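Search FAQs Go

Nyberg House: guest kitchen and stay FAQ

What time is check in?
From 4 pm. Earlier if the room is done, so ring the desk and ask. Checkout 11 am.

Do I need to bring food?
For dinner, yes. Breakfast is bread, eggs, oatmeal, fruit. Tea and coffee all day, no charge, help yourself.

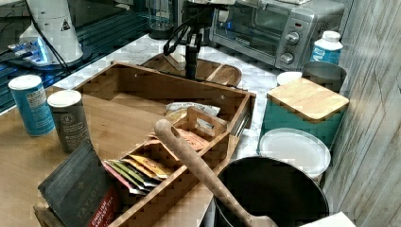 Can I book without paying up front?
Deposit only, $295 for the week. Rest is due on arrival. Card or check. Deposit comes back if you cancel before the first of the month you're booked in.

How much is the whole house?
$2,070 a week, low season. June through August is more, ask Liv for the current sheet. Linens included, towels too. Beach towels no, bring your own.

Is there wifi?
Yes. Good downstairs, patchy in the attic rooms. Password's on the card by your bed.

Can I use the stove?
Yes, until 10 pm. Wipe it down after please. Oven runs hot, knock 25 degrees off whatever the recipe says. 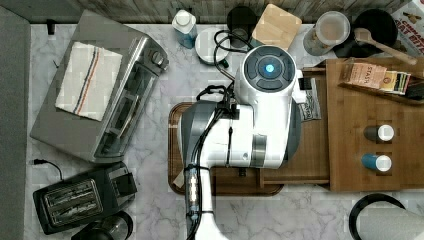 What about the fridge?
Label your stuff, name and checkout date. Unlabeled food goes out at the weekly clean. Freezer is for ice and small things only, it's a small freezer.

Where do the dishes go?
Dishwasher, if it's not running. If it is, rinse and stack left of the sink. Cast iron and good knives by hand, allways.

Allergies?
Tell us when you book. We can do gluten free bread with two days notice. It's a shared kitchen so we can't promise no traces of nuts. If that's serious for you, the Brirnar cottage has its own kitchen, same price per night.

Dogs?
Cottage only. One dog, $35 cleaning fee. Not on the beds.

Parking?
Lot behind the house, gravel, first come. Overflow is on Rurnus Road, even side only, they do ticket.

How far is the lake?
About 418 yards by the back path. Longer by the road but easier with a stroller.
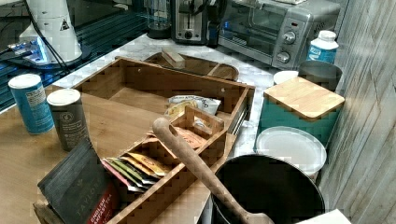
Guest Handbook, p. 3

Is the place accessible?
Ground floor, yes, two bedrooms and a walk in shower. Upstairs no, stairs are steep and theres no elevator.

Can we have a party?
Small dinner, fine. Music off outside at 9 pm. Anything over 12 people, talk to Lovisa Sandberg first.

Lost something?
Email us with your room and dates. We hold things 60 days then donate. You pay postage.

Trash and recycling?
Bins by the side gate. Lids shut tight, raccoons. Glass goes in the blue one.

Still stuck? Ask for Lovisa Sandberg or Liv Tangen at the desk, 8 am to 8 pm.

Contact | © Nyberg House | Back to top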